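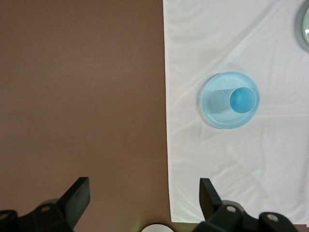
Kirnero fan wiki: pre-publish inspection checklist for character pages

Page checked: Koech (playable character)
Game: Kirnero, base story plus the Pleltileck expansion
Date of check: 23 December 2024
Result: 9 items passed, 2 need work

1. Infobox filled in. Pass.
Comment: Birthplace, class and weapon are all there. Height was removed because the game never gives one.

2. Opening line says who the character is. Pass.

3. Spoiler warning at the top. Needs work.
Comment: There is a warning for the base story but none for Pleltileck. The expansion changes who Koech's mother is, and the second paragraph gives it away.

4. Dates match the in-game calendar. Pass.
Comment: Birth year is 533, as shown in the library book in chapter 5. An older version used the year from the demo. Please don't change it back.

5. Biography written in present tense. Pass.
Comment: Three sentences fixed during the check.

6. Story branches kept apart. Pass.
Comment: The Trendotia route and the harbor route each have their own heading. The siege is told twice, once under each. Leave it that way, as the outcome is different.

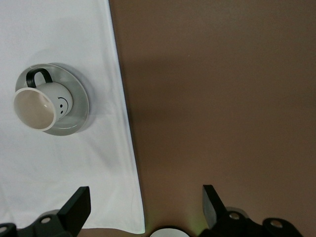

7. Quotes checked against the game text. Pass.
Comment: The campfire line had a word missing. Corrected from the English script. The quote from the tavern scene only plays if Koech is in the party.

8. Fan theories removed or moved to the talk page. Pass.
Comment: The section on the masked rider went to the talk page. Nothing in the game confirms it.

9. Stats table complete. Needs work.
Comment: Growth rates stop at level 11. The rest of the rows are blank. If you have a save past that point, fill them in and note which difficulty you played on.

10. Links work and go to the right page. Pass.
Comment: "Trendotia" was linking to the city when the sentence meant the kingdom. Both pages exist.

11. Categories and sort key. Pass.

To do before the page is unlocked: items 3 and 9. Leave a note on the talk page when each one is done and the page will be checked again. Small spelling fixes don't need a new check.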